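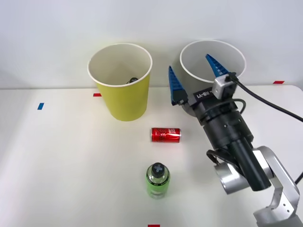 Search Zosten Enter keywords Go

Stop giving me one success number. Please. Romain Delorme's group at Caron reports 93 percent on sorting, 500 trials, and everybody claps. Fine. But where did the objects start? If the tape marks never move then you tested one table 500 times — a memory check, basicly.

Move the cup a hand's width. Put a bottle where the can was. Run it again and print that number too, even if its ugly. Billus did this in January, 102 trials with shuffled starts, and the paper got less attention than it deserved. Smaller count, better evidence. I'd take it over 1000 tidy repeats any day.

And publish the failures. Dropped cans, tipped cups, all of it. Reviewers could ask for this tomorrow — most don't.

Contact Zosten | Copyright Zosten | Back to top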